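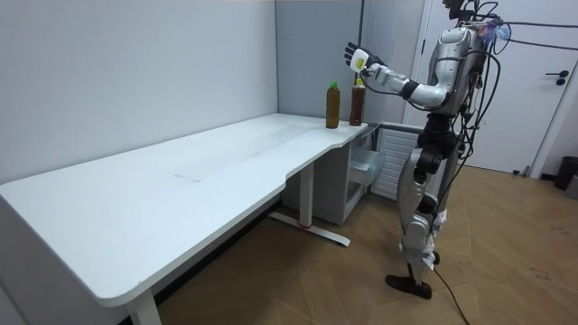
Setting up a reach-and-grasp pipeline for a humanoid upper body

This tutorial covers the software side of getting a humanoid to reach for a bottle on a desk and close its hand on it. It assumes you already have the robot standing under its own balance controller, the arm drivers running, and a fixed camera that sees the workspace. It doesn't cover walking. The robot stays where you put it.

The code names below come from our own stack, Floltument, but the steps carry over to any setup where perception, planning and control run as separate processes.

Before you start

You need:

A calibrated camera with its pose known in the robot's base frame
Joint state feedback from both arms and the waist
A hand driver that accepts a position target per finger
An emergency stop that someone is holding

Check that all machines share a clock. If the camera computer and the robot computer disagree by more than a few milliseconds, every pose you compute while the body is swaying will be off. We run the time sync check at startup and refuse to launch if it fails.

Step 1: Fix your frames

Pick one base frame and write it down. We use the pelvis. The planner, the collision model and the detector output should all end up there, and only one process should do the converting.

A standing humanoid moves a little all the time, so the transform from the camera to the pelvis isn't constant. Publish it from the state estimator at the control rate and look it up by the image timestamp. Don't use the latest transform. That mistake gives you a target that drifts back and forth while the bottle sits still, and it's easy to blame on the detector.

Test: put one bottle on the desk, leave it alone, and log its position in the world frame for a minute while the robot shifts its weight. The spread should be small compared with the opening of the hand.

Step 2: Add the desk to the collision model

Model the desktop as a thick slab and the supports as boxes. If your desk has a cutout or a narrow end, as ours does, don't use one rectangle for the top. A rectangle fills in the cutout, and the planner then rejects poses that are perfectly reachable. Split the top into several convex pieces.

Add anything under the desk as well. Huiling Bai measured our drawer cabinet closed, and the model was wrong every time somebody left a drawer out. Now the box in the model has the drawer fully extended. It costs a bit of free space near the robot's knees and saves a lot of arguing.

Set padding separately for each item. Large padding on the desktop makes low grasps impossible, so keep it thin there and be generous with walls, doors and radiators.

Step 3: Detect the bottles

Clear plastic bottles are hard on depth cameras. Liquid makes them easier to see in color but the depth on the body is still patchy. Caps are better. They are opaque, they have a strong color, and they sit on the axis of the bottle.

Our detector runs in two stages. The first finds whole bottles in the color image. The second finds the cap inside each box and takes the median depth over the cap pixels only. From the cap center and the known bottle height we get the upright axis.

Use the cap color as an identity. With two bottles standing close together, say one green cap and one yellow, a tracker based on position alone will swap them as soon as the hand covers one. Adom Boateng trained our cap stage on 779 hand-labeled crops, and 47 of those had fingers over part of the cap. Those crops made more difference than any change to the network.

Step 4: Choose a pregrasp

Don't plan straight to the grasp. Plan to a pregrasp with the hand fully open, a short distance from the bottle, then approach in a straight line.

Generate candidates by rotating the palm around the bottle axis. We use 17 candidates per bottle. For each one:

Solve inverse kinematics with the elbow angle as a free parameter
Throw out solutions close to a joint limit
Throw out solutions that hit the desk or the neighboring bottle
Score what is left by distance from the current arm posture

The neighboring bottle matters most here. Treat it as a cylinder a little wider than it really is. If no candidates survive, the right answer is to report failure and pick the other bottle first – don't shrink the cylinder to make the problem go away.

Include anything strapped to the hand. A module on the back of the hand changes its outline, and the default mesh from the vendor won't have it. A plain box attached to the hand link is enough.

Step 5: Execute the approach

Run the move to pregrasp as a normal timed trajectory. For the last part, switch to a Cartesian servo loop that updates the target from the newest cap pose. Limit both the speed and how far the target may move between updates. If the cap is lost for more than 7 frames, hold position and wait. If it doesn't come back, retreat along the approach line.

Watch the handover between the two controllers. The servo loop must start from the commanded joint positions, and if it starts from the measured ones you'll see a small jerk at the switch. On an arm stretched out in front of the body, that jerk goes into the balance controller too.

Send the arm's planned center of mass to the balance controller ahead of time if your interface allows it. Ours didn't until May, and the robot leaned noticeably on long reaches.

Step 6: Close the hand

Close the fingers together at low speed and stop each one on its own current threshold. Set the thresholds on a full bottle first, then check them on an empty one, which gives way much sooner.

Common problems

The hand stops short every time by the same amount. Check the camera calibration, then the tool frame of the hand.

The planner fails only on the far corner of the desk. Move the robot closer before you touch any planner settings.

Targets jump when the arm passes between the camera and the bottles. Mask the arm using the joint state and skip detections inside the mask.

Everything works until the waist joint is enabled. Look for a second process still publishing the old pelvis transform. Dela Darko lost most of a Thursday to this one.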